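## 3. Covering and marking the work table

This section explains how to cover the table with kraft paper and how to divide it into cells with blue tape. Please do it before the first cloth folding or sorting job, and again each time the paper is torn or has stains. One person can do the work, but with two persons the paper stays flatter.

You need:

- brown kraft paper from the roll, enough for the whole table top
- blue tape that comes off without leaving glue
- a long ruler, a pencil and scissors
- one dry cloth

**Caution:** Do not cut the paper on the table with a knife. The blade goes through and marks the table top. Cut it on the floor or use scissors.

### 3.1 Laying the paper

1. Remove everything from the table and wipe it with the dry cloth.
2. Unroll the paper with the curl facing down. If it still lifts at the ends, leave a heavy book on each end overnight.
3. Start from the far end and smooth the paper toward yourself with the flat hand.
4. Fix the corners first, then the long sides.

### 3.2 Marking the cells

1. Make small pencil marks along two sides of the paper. Our distance is 150 mm from the edge to the first mark, but you can choose another one if your cloths are big.
2. Put the first long line of tape across the table, near the middle. Pull the tape lightly. If you stretch it, it will come back and make the paper wavy.
3. Put the second long line lower down, nearer to the front edge.
4. Add the two lines which go from the far end toward the near edge.
5. Press all crossings with your thumb.

Small unevenness in the tape is allowed. The cells must only be clear enough that you can say in which one an item lies.
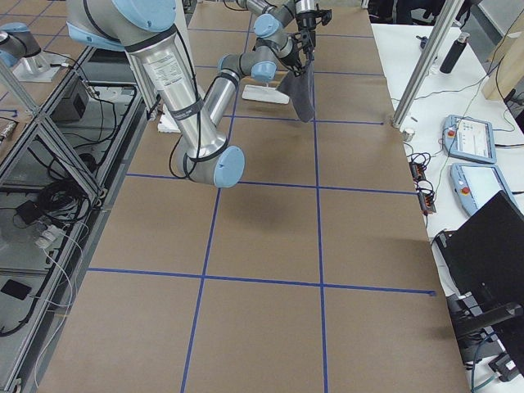 *Fig. 3 - Marked paper with a cloth held over it and a white block standing on the table.*

### 3.3 Placing the items

1. Place flat items, such as a block or a small stand, directly on the paper and not on a fold.
2. Hold the cloth over the cells and let it hang freely before you lower it. Crumpled cloth is fine for the start position.
3. Keep at least one cell free for the folded cloth.

**Note:** Dark gray cloth is easy to see on the brown paper. Beige cloth is difficult, so for this color please use the white paper from Nuvora, order number 414.

### 3.4 Changing the paper

Lift the tape slowly, at a low angle, and start with the line you put last. Old paper with tape on it does not go to paper recycling - take the tape off first. Write the date of the change in the table book. If the roll is nearly finished, tell Levente Hajdu in room 178.

Last revised by Evdokia Karras, 7 August 2025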